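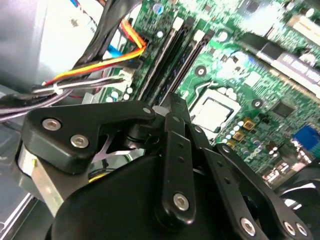
Desktop case open, with the green motherboard in view.

Frequently Asked Questions
Kimulel Computer Drop-Off and Reuse

Last updated August 5, 2018

What do you accept?
Desktops, laptops, flat monitors, keyboards, mice, printers, routers, phones, and any cable or charger. Working or dead makes no difference.

What don't you accept?
Tube TVs and tube monitors, microwaves, smoke detectors, light bulbs, and anything with a swollen or leaking battery. Call the county hazardous waste line for those. Please don't leave them at the door after hours.

Does it cost anything?
Most items are free. Printers bigger than a desktop model are $16 each, paid by card or check at the counter. We don't keep change.

Do I need an appointment?
Not for a carload. If you are clearing out an office or have more than two pallets, write to Bontu Nigatu at the front desk first so the loading bay is open when you get here.

What should I do before I bring a computer in?
Copy off the files you want to keep. Sign out of your accounts, especially on phones and tablets. A phone that is still locked to an owner's account can only go to scrap. Take out discs, memory cards, and SD adapters. We find a lot of those and can't match them to people later.

Should I remove the hard drive myself?
You can. On most desktops it is held by four screws or a plastic clip, with one data cable and one power cable. Unplug the computer first. If you would like the drive left in, we wipe it here. A drive that fails the wipe is shredded.

Can I get proof that my data was erased?
Yes. Ask for a certificate at drop-off, before the machine goes to the back. It lists the drive's serial number and the date of the wipe or shredding. Certificates are mailed or emailed, usually in the same week. We can't issue one after the fact for a drive that wasn't tagged.

Where do the computers go?
Machines that are worth fixing are repaired and sold in our shop or given to local schools. Last year that came to 1,529 machines. The rest are taken apart. Circuit boards, steel, aluminum, and plastic are sorted and sold to Maksymiv, our downstream recycler.

I'd like to buy one. Is there a warranty?
Desktops and laptops carry 90 days, parts only. Batteries are not covered. Keep your receipt.

Is my donation tax deductible?
We give a receipt that lists the items. We don't put a value on them. You fill that in yourself.

Can I get something back after I drop it off?
Sometimes, if you call the same day. Ask for Rokeya Talukder. Once an item has been tagged, it belongs to us.

When are you open?
Tuesday through Saturday, 10 to 5. Starting in October we close at 4.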